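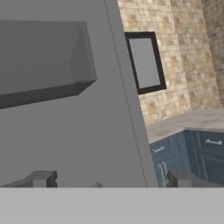 4. Handing the kitchen shift to the Zostik

1. Finish the rehearsal runs before anyone reschedules a person. Jaltden asks for 100. Indon site crews do 1000 and complain less later.
2. Set arm speed to 3 for the first month.
3. Tell the morning cook which cabinets the arm will open. The cook will have opinions. Write them down; several are better than ours.
4. Post the new duty sheet by the door.

Note: "Frees staff for higher-value work" on the duty sheet usually means wiping the gripper. Say so.

Caution: Keep hands out of drawers while the arm is live.

Comments (3)

Step 3 took us until December.

Is wiping the gripper paid at the cook rate? Asking for the whole Rungrueang kitchen.

Our sheet still says higher-value work. I have the cloth in my hand.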